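The landline in the spare room

When we moved in, I said we would not need a landline. Then my mother-in-law came to stay in August and could not get a cell signal anywhere at the back of the house, so I called Drestel and had the old line switched on again. The plan is 22 dollars a month and I have stopped complaining about it.

The jack was already there, low on the wall next to the power outlet. I had painted that room twice and never thought about what it was for. Ju-won Tak from next door lent me a line tester and it worked the first time. 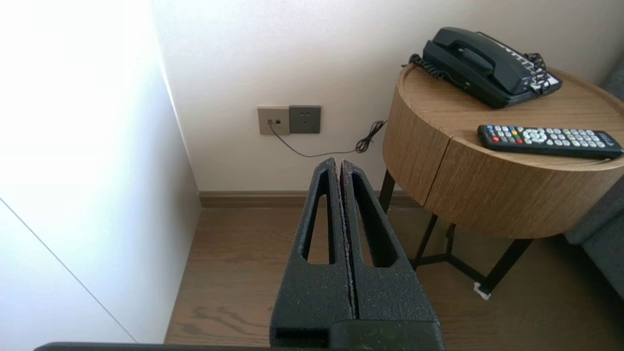
Finding a place for the phone

I wanted the phone within reach of the bed. My first try was a shelf from Naseck, 56 dollars, and it went back the same week. It stuck out too far and I kept hitting it with my hip when I made the bed.

After that I looked at small tables. Most nightstands are square and the corner is tight, so I went with a round one from Vateo. Putting it together was easy apart from the legs, which I had to take off and do over.
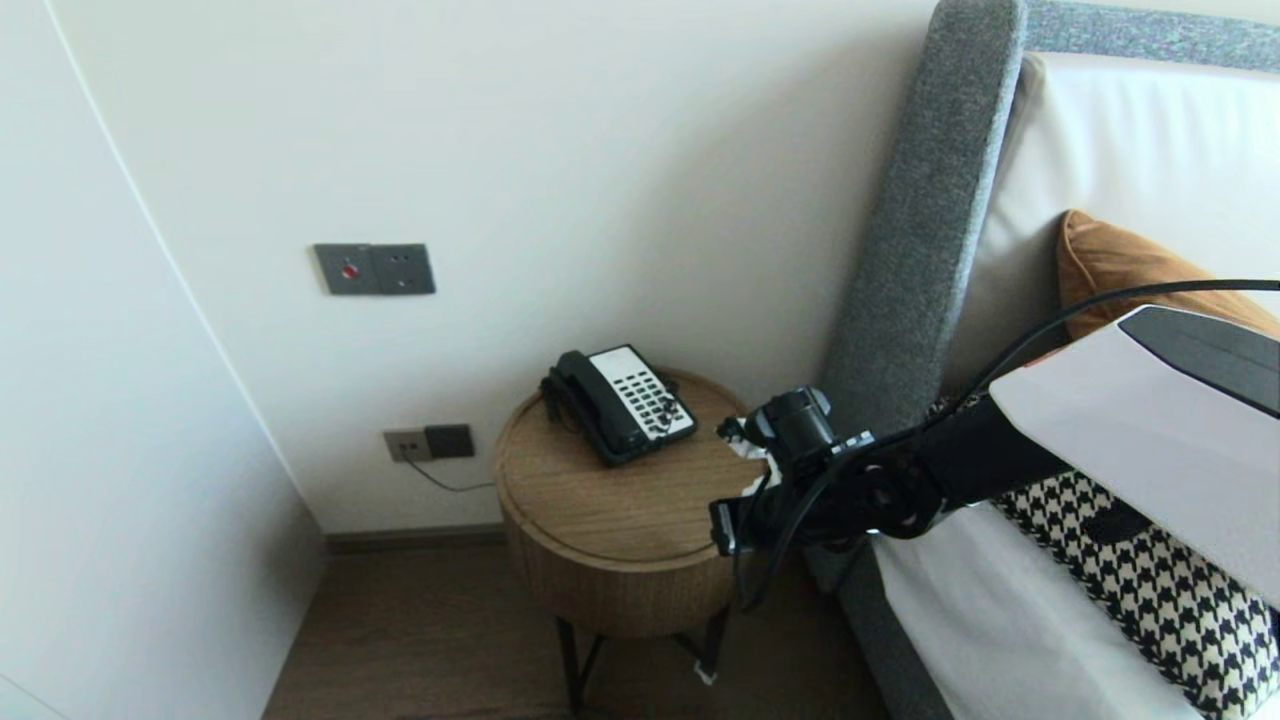 Calls are the reason I went with a corded phone. We had a cordless one at our last place and it was always dead when somebody wanted it, or under a cushion in another room. With the handset on a coiled cord, it stays on the table by the bed and I know where to find it. The buttons are easy to use too – my mother-in-law does not like touch screens.

There is still the cable. I would like it to run straight along the baseboard, and I have a bag of clips from the hardware store for that. I also want to find a small lamp with a narrow base, as long as it leaves enough room to pick up the phone.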